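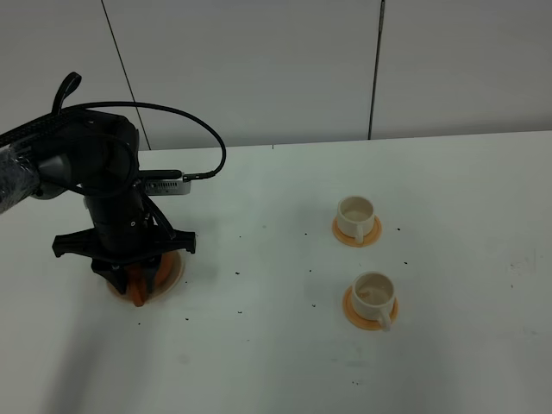

niltano-recipes

Hi! I typed up my family's recipe cards and put them in plain text files so I could search them from my phone at the grocery store. Then I kept going with church cookbooks and yard sale finds, and now there are 268 recipes in here. Help yourself.

What's in the folder

cards/ has one text file per recipe. The file name is the dish, all lowercase, with dashes for spaces.
index.csv lists every dish with its source, servings and oven temperature.
notes/ is my own scribbling after cooking something. Skip it if you don't care that I think the Heswood potato salad needs twice the mustard (it does!).

Where they came from

Most are from two spiral-bound cookbooks, one from Heswood and one from Stallton. The rest are loose cards out of a tin I bought in Montoya, and those are my favorites, even the gelatin ones. The source column says which is which. If it says "tin" I have no idea who wrote it.

How I typed them

I kept the original wording, so you'll run into "butter the size of an egg" and "bake till done." Where I worked out a real amount, it's in square brackets after the old one. Oven temperatures are Fahrenheit. I left the temperature column blank if the card only said "moderate oven," and I know that's annoying, but I didn't want to guess for you.

Fractions are written like 1/2 and 1 1/2. I tried the fancy little fraction characters first and my spreadsheet made a mess of them.

Known problems

15 cards have a word I couldn't read, marked [??].
10 cakes don't give a pan size. I use a 9 by 13 for everything and hope.
The pickle and jam recipes are old. Please check them against current canning advice before you put anything on a shelf.
There are two files for chess pie and they really are different pies.

Using it

Cook from it, copy it, print it for your aunt. If you fix a typo, send me the file name and the corrected line and I'll put it in.

Last updated May 24, 2026. I've still got the Stallton bread chapter to type, hopefully by November.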